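Ukstead Evening Choir: Frequently Asked Questions
Last updated 11/19/24
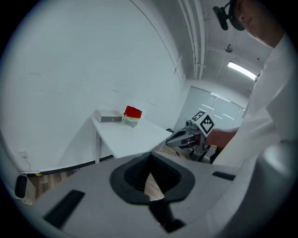 Margus Vanags writes that the old version of this page took longer to read than the Paulauskas Mass takes to sing, and could we please put the part about auditions first. Fine.

Do I have to audition?

No. You come, you sit down next to someone who looks like they know what they're doing, and you find out later whether they did. After your first month Triin will ask you to sing a scale with her at the piano. It takes two minutes and its only purpose is to find out which section you belong in. People have come out of it upset to be altos. They get over it.

I can't read music. Is that a problem?

Less than you'd think. Roughly speaking, when the dots go up, so do you. We post practice tracks for every part, and if you play yours in the car often enough you'll know it better than the people who can read, who tend not to bother with the tracks.

When and where do you rehearse?

7:00 to 9:00 in the evening, upstairs at Hirnasmont Hall. The schedule on the downstairs door is the one to trust. The door to the stairs sticks. Push low, near the hinge side, and don't take it personally. There's parking behind the building for people who arrive early and a pleasant walk from the library for everyone else.

What does it cost?

$100 for the season, or $4 a night if you'd like to keep your options open. If either is a stretch, talk to Jurgita Kazlauskienė. She'll say "don't worry about it," and you should take her at her word.

What kind of music do you sing?

A bit of everything, heavy on things that were out of copyright by the time we got to them. This season it's the Paulauskas, two folk song sets, and a medley that was voted in by the basses while several sopranos were getting coffee. We have no plans to do anything from a musical about cats. Please stop putting it in the suggestion box.

What do I wear for concerts?

White on top, black below, long sleeves, shoes you can stand in. White means white. Cream, ivory, oatmeal and "it was white when I bought it" all show up under the stage lights. For rehearsals, wear whatever you like, but bring a sweater. The heat at Hirnasmont comes on at 8:45.

Can I bring my kids?

If they can sit through the second altos learning a tricky entrance, they're welcome. Few adults can.

How many rehearsals can I miss?

Two before a concert. We don't take attendance, but Kiều Cù stands in front of us waving her arms and has a very good memory. If you miss the dress rehearsal you sit out the concert. This rule has been tested, once, by Margus Grigaitė, who spent that evening selling raffle tickets and was, it must be said, excellent at it.

Where do I get the sheet music?

From the filing cabinet by the coat rack. Pencil only. The library's current inventory stands at 2,814 copies, a figure that includes a lot of one Christmas carol and hardly any of the piece we're doing. If you have something of ours at home, bring it back. We won't ask how long you've had it.

I used to be in the choir and left on bad terms. Can I come back?

Was it about the tempo of the Gloria? Yes, come back. Half the tenors have done the same.

Can I just come and listen?

Concerts are in May and again before the holidays, and the seats at the back have the best sound and the shortest trip to the cookies. Rehearsals are open too, though listeners have a way of being handed a folder by the break, especially if they have a low speaking voice.

Do you need tenors?

Yes.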